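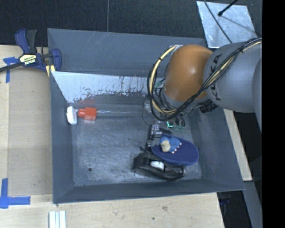
Flandus, 27 de março de 2026

Célula de recolha em caixa - equipamento do clube de robótica Areo

A célula é usada pelos alunos do clube no projeto Fuka, em que um braço robótico retira objetos variados de uma caixa metálica. Serve as aulas práticas e a preparação para a prova Benedetti, em abril.

Composição
Braço KUKA com garra articulada e cablagem exterior.
Caixa metálica cinzenta de paredes inclinadas, assente na bancada.
Grampo de barra para fixar a caixa.
Marcas de fita azul na bancada.
Conjunto de objetos de treino, guardado no armário da sala.

Objetos de treino
O conjunto mistura formas e superfícies: peças lisas, tecidos, plástico preto, pequenos bonecos de animais. Os objetos podem ficar encostados uns aos outros ou sobrepostos, como o animal azul pousado sobre a peça oval azul-escura. O peso máximo por objeto é de 400 g. Não são aceites vidro, líquidos nem peças com arestas vivas.

Utilização
Cada equipa reserva a célula por turnos e traz o seu próprio programa. Antes do primeiro ciclo, verificar o aperto do grampo e a posição da caixa em relação às fitas. A velocidade fica limitada a 300 mm/s durante as aulas. Com o braço ligado, ninguém põe as mãos na caixa - para mudar os objetos, parar primeiro o programa.

Registos
O arquivo do projeto tem mais de 3.000 tentativas gravadas, das quais 273 são deste período. As equipas inscritas podem consultá-lo no computador da sala.

Reservas
Pedidos na folha afixada à porta do laboratório, até à véspera do turno.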